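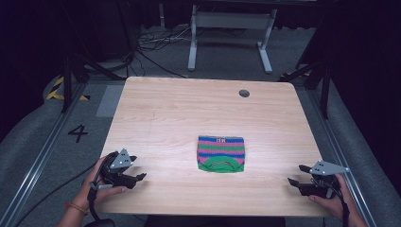 Striped knit top, folded, neckline to the front.

Home | Archive | Laundry | Storage | Contact

Folding small knits to a fixed width

Posted Jan 1, 2018

The drawer insert I bought in March is a Cokura, the shallow one, and its compartments are narrower than the fold I had used for years. Small sweaters went in with one side bent up against the divider. After a week the bend had set and the stripes no longer lined up across the front. I changed the fold and kept the insert.

The method for a small striped top is as follows.

Lay the garment face down on a hard surface. A bed is too soft and the hem wanders. Smooth from the neck toward the hem with a flat palm, without pulling. Ribbing stretches easily and recovers slowly.

Bring one side in to a line that starts at the outer edge of the collar. Fold the sleeve back on itself so that it lies along the body. Repeat on the other side. The sleeves should overlap as little as possible, or there will be a ridge down the middle.

Fold the hem up to just short of the collar. Turn the whole thing over. The collar band now sits at one edge as a shallow curve, and it can be identified in the drawer by its color alone. On the blue, pink and green one the band is green, and I can find it without lifting anything.

Horizontal stripes are useful here. If the edges of the fold cut across them at a right angle, the fold is square. If a stripe drifts toward a corner, open the last fold and do it again. Plain knits give no such check and I use the edge of the table.

I tried a board first, the Bronmont 2269, a plastic panel with hinged sides. It works well on shirts. On small knits the panel is too wide and the sleeves end up outside it. It has gone to the hall closet with the ironing sleeve.

Some figures. A compartment holds 15 folded tops standing on edge, or fewer if there is anything heavy among them. The old fold filled the same space sooner and left a gap at the top. I washed and refolded the full set of 28 over the holiday and two would not stay square, both of them loose cotton knits with worn hems. Those are now rolled.

Still open: whether to store the tops with the collar up or down. Collar up is easier to read. Collar down seems to keep the band flatter. One compartment is set up each way for now.

Print this post | E-mail this post

This site uses cookies. By continuing to browse you accept their use. OK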